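Itsuki Sakamoto and Aoife Duggan
Project report, Household Textiles unit, September

## 1. What we wanted to find out

Our project looks at how people fold clothes on a shared table and how much the surface matters. Most folding guides assume a bed or a bare desk. In our building the laundry is usually folded on one big table in the open room, with a cloth over it, and people complain that the cloth moves and that piles get mixed up. We wanted to know if that was true and if a simple change would help.

We kept the question small: does a cloth-covered table make folding slower, and does it make the result worse?

## 2. Materials

The clothing came from the shared donation bin and from our own closets. In total we logged 231 folds. Most of the garments were dark knit tops, plus a smaller number of light items such as T-shirts and dish towels. We left out anything with buttons.

We used two table coverings, one at a time. The first was a plain beige cotton cloth. The second was a Millulent mat, a thin rubber-backed sheet that Aoife's department already had. For timing we used the stopwatch on a phone, and we wrote results in a paper notebook before typing them up.

## 3. Method

Each folder started with a garment dropped on the table in a heap. They spread it out, pulled the sleeves straight, folded it in the way we call the Pronska fold (sides to the middle, then bottom to top, then in half) and put it on the finished pile. Time started at the first touch and stopped when the folder let go.

We scored each finished piece from 0 to 2. A score of 2 meant the edges lined up within a finger's width. A 1 meant one edge was off. A 0 meant it had to be done again.

The spreading step gave us the most to write about. With the cloth on the table, a folder who lifts one corner of a heavy top often drags the fabric underneath along with it, and wrinkles in the cloth build up as the session goes on. We started noting the state of the cloth along with the time.

The room was in normal use while we worked. In the session below there is a navy garment with white lettering being picked up by one corner, with other clothes lying toward the far side of the beige cloth.

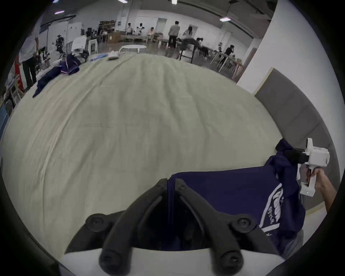 ## 4. Results

On the cloth, the average fold took 40 seconds. On the mat it took 34. Most of the difference was in spreading. Once a garment was flat, the folding itself took nearly the same time on both surfaces.

Scores were closer than we expected. The cloth gave slightly more 1s, mainly on long-sleeved tops where a sleeve slipped over the side of the table and pulled the shoulder out of line. There were very few 0s on either surface.

Dark garments were harder to check than light ones. On navy and black fabric it is difficult to see where the seam is, and two of our folders said they went by feel. Printed lettering helped, as it shows quickly whether the front is straight.

## 5. Problems

We changed the fold slightly after the first session, so the earliest times are not fully comparable. We kept them in but marked them in the notebook. We also never smoothed the cloth at fixed intervals. Some folders did it after every piece and some never did.

## 6. Next steps

Itsuki wants to repeat the cloth sessions with clips at the corners. Aoife would like to try a smaller table, so that sleeves hang over on purpose and we can measure how much that costs. The full table of times is in the appendix, sorted by garment type.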